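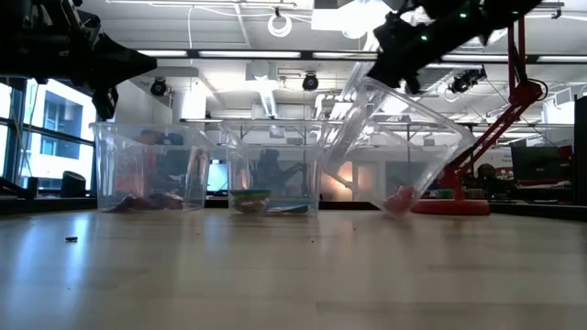 Section 5. Teaching a Bin Task

Read this section after the arms have been mounted and homed (Section 3) and the grippers have been zeroed (Section 4). It covers bin work on the Nimon two-arm bench kit: placing the bins, recording the task, tipping a bin with one arm, and playing the task back.

The steps are the same for the short-finger and long-finger grippers unless a note says otherwise.

5.1 What you need

The bench kit with both arms powered and showing green
Two or three clear bins, open at the top, with a rim the fingers can close on
A set of light items to sort. Cloth, small plastic bowls and soft toys are fine to start with
The Dodent controller, version 18 or later
A soft cloth for wiping the table

Do not use glass containers or anything with liquid in it. The load limit for one arm in this mode is 500 grams, and that includes whatever is left in the bin when the arm lifts it.

5.2 Preparing the table

1. Turn the mode switch on the Dodent to HOLD. The arms stay where they are and do not accept new moves.

2. Wipe the tabletop. Crumbs and scraps of packing material can catch under the edge of a bin and change its height enough to spoil a grip.

3. Set the bins in a row along the far side of the table, long sides facing each other. Leave a gap wide enough for one closed finger.

4. Check that each bin sits flat. If a bin rocks, replace it.

5. Put the items in the bins. Keep them below the rim. An item that sticks up will be in the way when the finger comes down along the wall.

6. Move lamps, cups and loose cables out of the reach area. The reach area is larger behind the bins than most people expect. To check it, choose Setup, then Sweep Outline, and watch the path at low speed with one hand on the stop button.

Note: A desk lamp may stay on the table if it is outside the swept outline. Fix the arm of the lamp so it cannot sag, and run its cable off the back of the table.

CAUTION: Clear plastic throws reflections. If the table stands near a window, strong daylight on the bin walls can cause the item finder to report an item where there is none. Lower a blind or turn the table before you start. Changing the exposure setting helps a little but does not replace this step.

5.3 Recording the task

The kit learns a task from recorded runs. You move the arms with the hand controls and the Dodent stores the path, the grip force and the camera view together.

1. Turn the mode switch to GUIDE. The hand controls become active after a short tone.

2. Open a new task and give it a name. Names can be up to 18 characters long.

3. Choose which arm leads. The lead arm does the lifting. The other arm is the support arm, and the software gives way to the lead arm if both ask for the same space.

4. Press RECORD. Wait for the second tone.

5. Make the move at an even pace. If you stop to think, press PAUSE. Long stops in a recording are copied in playback.

6. Press RECORD again to end the run.

7. Put the bins and items back and repeat. Five good runs are enough for a simple pick. Tipping a bin takes 18 or more.

Note: Shift the bins slightly between runs. If they are in exactly the same place every time, playback will only work when they are in that place.

Delete bad runs the same day. They are listed by time only, and by the next morning it is hard to tell which one was which.

5.4 Tipping a bin

Tipping is used to bring items into one corner, where they are easier to grip, or to empty the bin onto the table. The bin is raised by the rim on one side and left to turn on its opposite lower corner.

1. Bring the lead arm in from its own side of the table. Do not cross over the other arm.

2. Open the gripper to the width marked RIM on the hand control.

3. Lower one finger inside the bin and keep the other outside, close to an upper corner. Stop when the rim is level with the middle of the finger pads.

4. Close the gripper. The force bar should stay in its lower half. A bin wall that bows inward is being squeezed too hard.

5. Raise the corner slowly. Keep the opposite corner in contact with the table.

6. Hold at the angle you want until the items have stopped sliding, then carry on with the pick or the pour.

7. To set the bin down, reverse the move. Open the gripper only when the whole base is on the table.

CAUTION: Keep the support arm above the rim of its own bin while the lead arm is tipping. If the support arm is down inside a bin and the tipped bin slides sideways, the two can jam together. The kit will stop with code 1423.

CAUTION: Never put your hand under a raised bin. If power is lost, the arm brakes will hold but the gripper may relax.

5.5 Playback

1. Put the bins back in their starting row.

2. Turn the mode switch to HOLD and then to RUN. The switch will not go straight from GUIDE to RUN.

3. Select the task and set the speed to Low.

4. Stand at the front of the table, with the stop button in reach, and press START.

5. Watch the first three playbacks from beginning to end. If the grip on the rim is good each time, raise the speed to Medium.

High speed is locked for tasks that include a tip. This is set at the factory and cannot be changed from the menu.

To stop at any time, press the red button on the front edge of the Dodent. The arms brake where they are. If a bin is in the air when you stop, support it with both hands at the sides and have a second person open the gripper from the menu.

5.6 If something goes wrong

The gripper closes on air beside the rim.
The bin has moved since the search step, or the wrist camera needs zeroing. Repeat Section 4.2. If the miss is always to the same side, it is the camera.

The bin slides when the corner is raised.
The table is too smooth or the lift is too fast. Record the lift again at a slower pace. The Gostow table mat (sold separately) can be used under the bins. Cut it so that it ends before the front row of screws.

The bin turns in the gripper.
The grip is too far from the corner. Move in closer and record again. Worn finger pads also cause this. See Section 8 for replacing them.

Soft items stay stuck to the bottom.
Cloth does this, more so in dry rooms. Hold the tip for longer or pick the cloth out directly with the support arm.

Code 1423.
The two arms are touching, or both are touching the same bin. Turn to HOLD, move the support arm up with the jog keys, then the lead arm. Do not pull the arms apart by hand.

The status lights on one arm are off.
Check the power lead at the shoulder first, then the data lead. If both are seated and the lights stay off after a restart, stop using the arm and contact service.

5.7 Saving and sharing a task

Tasks are saved on the Dodent. To copy one to another kit, choose Task, Export, and insert a memory stick. The second kit must have the same finger length. After the import, run Sweep Outline again and play the task at Low speed three times before using it.

Training on bin tasks is held at our Grønli workshop every other Tuesday. Ask for Canan Gezer or Edvin Berge when booking. Places can be moved free of charge up to five working days ahead.

Continue with Section 6, Passing Items Between Arms.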